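Radmont Opens Applications for Clothing Reuse Grants

The Town of Radmont will accept applications for its clothing reuse grants from the beginning of June. The program supports schools, sports clubs and neighborhood groups that collect outgrown clothing and pass it on to local families at no charge.

Grants of up to $400 are available to each group. The money may be spent on storage bins, racks, hangers, laundry costs and printed notices. It may not be used to buy new clothing or to pay wages.

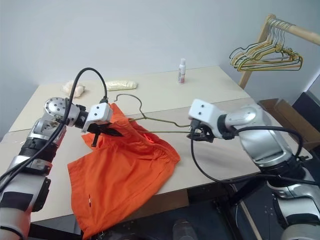 The town began the program last year after a review of household waste found that textiles made up a growing share of what residents throw away. In its first year, 1,627 items were handed on through the exchange points at Mokbridge Elementary School and the Quispe Street Library. Children's sportswear and winter coats were the items most often requested. Adult shoes were the least requested and will not be accepted this year.

Three changes have been made to the rules. Groups may now apply jointly, provided that one of them is named as the holder of the grant. Clothing must be washed before it is put out, and each exchange point must be open to the public for at least two hours a month. Groups that received a grant last year may apply again if their final report has been filed.
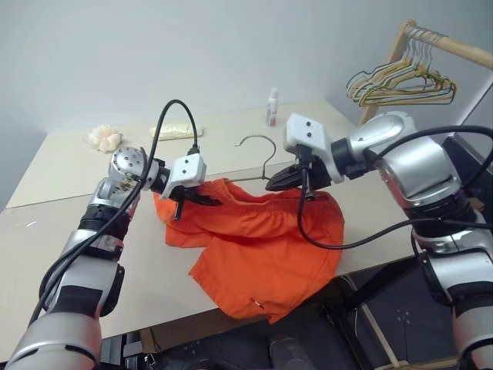

Orange shorts and a wire clothes hanger.

A new exchange point is planned at the Grurkow Recreation Center, where the former ticket office is being fitted with shelves. It is expected to open before the start of the school year and will take children's clothing only. Residents are asked not to leave bags at the center until then.

Application forms are available at Town Hall and at both library branches. Completed forms should be returned to the Office of Resident Services by 4 p.m. on the last working day of June. Applicants will be told of the decision by mail in July, and payments will follow once a signed agreement has been received.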